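HOME FOOD GARDEN TRAVEL SUBSCRIBE

Search stories Type and press enter

The patio set comes indoors

Glass top, woven sides, two armchairs that creak. It was bought for the summer and it never went back out. A quick tour of the most useful table you already own.

It starts with rain, usually. A forecast, a new set still in the hallway, somebody says leave it by the window for one night. Then breakfast happens on it. Then the mail lands on it. By June it has been through a winter inside and the real dining table is holding up a printer.

I have seen this in four homes and one workroom since spring, and I wasn't looking for it the first time. The workroom is in Urmont, white walls, a tall window with green outside it. Square table, dark brown weave under clear glass. Brown wicker armchairs on two sides. A plate, an orange, a bottle with a red cap. Two big black bins a few steps off. I'd come to write about something else entirely and went home with six pages of notes on the table.
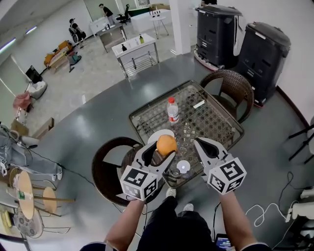

Words: the Home desk - June

First thing, the glass. People who buy a woven set for the yard think of the glass as the weak part. Inside, it's the whole reason the table works. Crumbs show, yes. So do fingerprints, rings, the dust that falls out of nowhere at four in the afternoon. But one wipe and you're done, and there's no oiling and no coaster police. The weave underneath gets to look rich and complicated without ever touching your soup.

It does something to food, too. A white plate on dark weave looks laid on purpose even when it was just put down. Put an orange next to it and you have a table that seems to have been thought about. I tried this at home with a lemon, a mug, half a bagel. The lemon worked. The mug worked. The bagel looked like a bagel.

Light is the catch. A glass top near a window throws reflections, little bright spots that drift as the day goes and hit you in the eye right when you sit down to read. Move your chair, or move the table a foot back from the window. I moved mine a foot back and then another foot and now it is sort of in the way of the closet. Still better.

Underneath. Nobody cleans underneath. Lift the top if it lifts (check for little rubber dots at the corners, they fall off and roll, and then the glass rattles every time a door closes) and look at what is down in the lattice. In mine: rice. A pen cap. A fair amount of glitter, no explanation. A soft brush gets most of it, an old toothbrush the rest. Do it with the vacuum running beside you, then wipe the underside of the glass as well, becuase a clean top over a dirty bottom looks worse than two dirty sides.

The chairs are harder to love

A wicker armchair with a rounded back is a wide thing. Wider than you think when it was on a patio with sky over it. Two of them at a small square table is the most I would try indoors, and I would set them on different sides, with room to get past. Straight across from each other you get knees. Next to each other around a corner you get elbows but also conversation, and you can both reach the same plate.

Measure the arms before anything else. If the arms clear the rim, the chair tucks in and you get your floor back. If they don't, the chair lives a foot out from the table forever and you will walk into it in the dark. The pair at my sister-in-law's place in Okeslow don't clear by the width of a finger. She has put the table on felt pads, doubled. It works. It wobbles a little, and she says she's used to it.

Cushions: a dark seat is forgiving. I had cream for a month. Never again. If the covers unzip, wash them cool and put them back on while they're a bit damp so they stretch to shape. If they don't unzip you are looking at a damp cloth and patience.

And the creak. All of these chairs creak. A rub of candle wax where the strands cross at the arm took care of one of mine, the other one creaks louder now, if anything. I have decided it is the heating.

What it costs, since people ask

I called around. Haberkorn, the furniture place on the ring road at Stesberg, has a woven square table and two armchairs for 500 dollars, and the man on the phone told me they move them all year now, snow on the ground or not. Secondhand is where you want to be. I paid 40 for my table with no chairs and a chip on one corner of the glass. The chairs took longer to find. A friend of the magazine paid 3,000 for a dining table in the same month and eats off a set like this one in her kitchen, the big one has a jigsaw on it. We did not print a picture of the jigsaw. It's mostly sky.

Look at the frame at the corners when you buy used. Rounded corners take knocks better and hurt less at hip height. Pull gently at the strands near the feet, where the dog or the string trimmer gets to them. One loose end is fine, tuck it and glue it. If a whole run has let go, leave it for someone with more evenings than you. Ask if the glass is original, too, replacement panes get cut a touch small and slide around.

Bring it in clean. Hose first, brush, hose again, then a full dry day in the open. Bugs live in weave. I carried mine straight from a garage to my kitchen and met several.

A table that takes the hit

The thing I kept coming back to in Urmont was how much went on around that table without anyone being careful of it. Stuff set down, stuff picked up. It's a work table and a lunch table in the same hour. A good dining table makes you hover. You see a cup go down and your hand goes out with a mat. A patio table was made to be rained on, everyone in the room knows it somehow, and they relax.

Which is great and also how clutter happens. A relaxed surface fills. So the rule at my place, from watching other people do it well: one plate, one piece of fruit, one drink. Anything past that goes at the end of the meal. Fruit counts as decoration until someone eats it, then it counts as lunch. The plate can stay. A bare glass table looks like a waiting room and a plate fixes that for free.

Keys don't count, they have a hook. Receipts don't count, they have a bin.

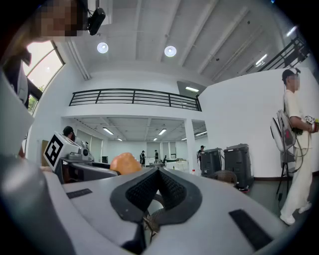 About those bins

Big and black and standing up against a white wall in the same room where people eat. I know. The magazine has run a great many pages over the years about hiding the trash, behind a door, under the sink, inside a bench that costs more than my car is worth. And then you spend an hour in a room where the bins just stand there and it's fine. Maybe more than fine. You finish your orange, you get up, three steps, gone.

Size is what makes it work. A small pedal bin in the open looks like you forgot it. Two tall ones side by side look like furniture, near enough. Same color helps. They don't have to match in height, the pair in Urmont don't and I like them better for it, one a little shorter and the taller with a lid that sticks out. Against white they read as two dark shapes and your eye goes on to the window.

Wheels are worth having inside as well. Roll it to the table, scrape, roll it back. Roll it out on collection night without hugging it. Wipe the wheels when it comes back in, or put down a strip of old mat by the door and run it over that twice.

Smell - the question everyone has. Lids that close all the way, first of all. Peel and wet scraps go in something small with its own lid and leave the house daily. The large bins are for dry stuff, boxes and wrap and the empty bottles. I've done it this way for 11 weeks, through one properly hot spell, and the only complaint I've had concerned the fish, and that was the small one.

Where to put it all

Table near the window but back from it. Chairs on two sides. Bins on the far wall, close enough to reach in a few steps, far enough that no one sits with their back against one. Leave the wall above them alone. I hung a print over mine and it looked like I was framing the garbage.

Keep something green in view if you can. A plant works, a view is cheaper. The woven stuff was meant to be looked at with leaves somewhere behind it and it goes a bit flat and brown in a room with none. At Okeslow there's a fern on the sill that has seen better days and it does the job anyway.

A rug under the set, I go back and forth. Chair feet snag in anything with a loop. Flat weave is okay. Bare floor with pads under the feet is easier to sweep and the chairs slide in like they should, so that's were I have ended up, for now.

Come the first warm weekend you'll mean to take it back outside. I meant to. I got as far as unhooking the patio door, then looked at the glass, which had just been wiped, and had lunch on it where it was. There is a folding table out there now, with two stools. Those stay out.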